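Getting Smells Out of a Cupboard

Empty the shelves and wipe them with warm water and a little dish soap. Go over the corners twice.

Put baking soda in a shallow dish, set it at the back and leave it for three days. A strong smell can take seven.

Keep the door open for an hour before you refill. Onions go in last, if at all.
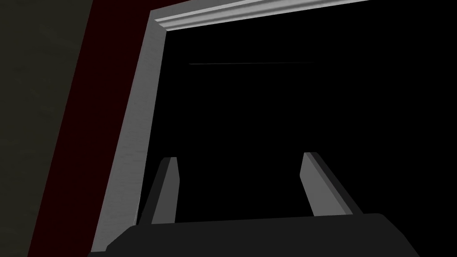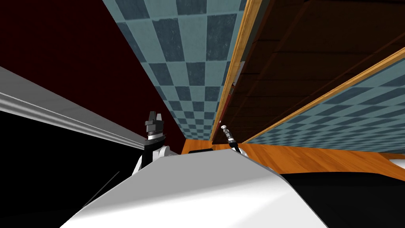
Tierney: Coffee grounds worked better than soda in my pantry, but dry them first or they go moldy. I changed mine after five days.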